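4. The mat

4.1 Why I ended up caring about a floor pattern 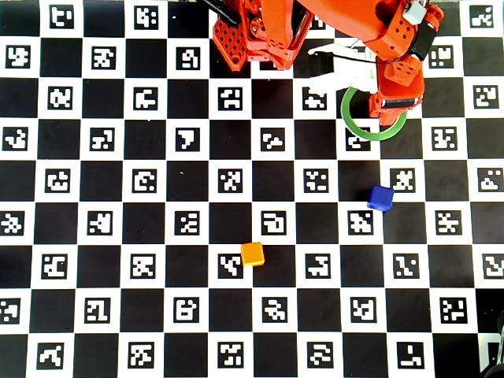 Figure 2. The checkerboard mat from directly above. Black squares are plain; each white square carries its own marker.

I didn't plan to write a whole section about a mat. In the first draft it got one sentence, and then Noémi Lengyel read that draft and wrote "which mat?" in the margin next to almost every measurement I reported. Fair enough! We went through two mats before we were happy, and the numbers from the first one shouldn't be mixed with the rest, so I'm going to go through what we used and how we looked after it.

The idea is an old one and I take no credit for it. A plain checkerboard gives you lovely sharp corners, but all the corners look alike, and if you can't see the edge of the board you have no clue which part of it you're looking at. Markers alone have the opposite trouble: you know which one you've got, but the corners tend to come out a bit less exact. Put a marker inside each white square and you get both (Figure 2). The patterns are all different, so a small patch of the mat is enough to tell you where on the mat you are. That mattered a lot to us, because we nearly always work close up, with the borders of the mat well outside the view and other things lying across the middle of it.

People who visit tend to read the markers as letters, by the way. A few of them do look like chunky little glyphs, and others are more like dots and bars that somebody dropped. We never gave them names, only ID numbers, and I'd recommend the same to anyone starting out, since "the one like an F" stops working as soon as you walk to the other side of the table.

4.2 Medve and Stevia

Our first mat was called Medve. Csenge Mészáros laid it out in an afternoon and we printed it ourselves on office paper, sheet by sheet, and taped the sheets together from behind. I was very proud of it for a week. Then we measured the squares with calipers and found that the ones next to a seam were off, always in the same direction, and that the printer had stretched everything slightly along the feed. Each sheet was fine as a sheet. Together they made a grid that crept.

Stevia is the second mat and it came from Predden, a print shop that mostly does banners. We asked for squares of 40 mm and sent a vector file, which I mention only because our first order went out as a bitmap and came back with fuzzy corners (my mistake, and they were kind about it). We also asked for a matte finish. The proof they sent us was glossy and looked gorgeous on the wall, but under our ceiling lights it picked up a white streak that wiped out whole rows of markers.

All results in Section 5 use Stevia. Anything measured on Medve is in the appendix and marked as such.

4.3 Laying it out

A new mat comes rolled, and a rolled mat wants to stay rolled. We left Stevia face down under a stack of atlases for two nights, and after that it mostly behaved. The corners were the last to give in. We tried taping them, but the tape pulled the edge and you could see the outer squares lean, so now we just put flat weights on the outermost row and accept that we lose those squares. I don't miss them. The outer row is the part I trust least anyway, as it gets picked up and handled every time we move the mat.

Before each session one of us ran a short check, and it goes like this. Sweep the mat with a dry brush. Run a palm from the center out toward the edges to push out any air. Lay the long steel ruler along one row and then along one column, and look for daylight under it. Then measure one run of squares in each direction and write both values in the log. We have 37 of these checks on record, and the log sheet is included with the supplementary files.

Crumbs were a bigger problem than I'd like to admit. A single crumb under the mat makes a bump you can feel but can't really see, and the corners on top of it shift just enough to be annoying. We now have a firm rule about crackers.

4.4 Light

I had assumed that black and white would be the easy case, and for the most part it is. What gets you is a slow change in brightness from one side to the other. Even with light that looks perfectly even to me, one corner of the mat usually comes out a little grayer than the rest – you can find some of this toward the upper left in Figure 2. Mild shading like that did no harm in our tests, and the markers there were read as well as anywhere else. Hard-edged shadows were another matter. A shadow line that crosses a white square can look a lot like the edge of a marker, and when we had the desk lamp on we lost squares that were in plain view.

So the desk lamp went. We kept the ceiling lights on, pulled the blinds, and left everything alone from then on.

4.5 Wear

We started using Stevia in September and checked it for the last time on 12/29/24. The white squares had picked up a few faint scuffs by then, mainly in the middle. The black had held up well. Csenge wiped it down with water and a soft cloth and nothing stronger, after a bit of cleaning spray on a spare offcut took some of the black with it. Between uses it was stored flat under the table. The layout file, named Cureo, is in the same folder as the log sheet, and it should print correctly at full size as long as scaling is turned off.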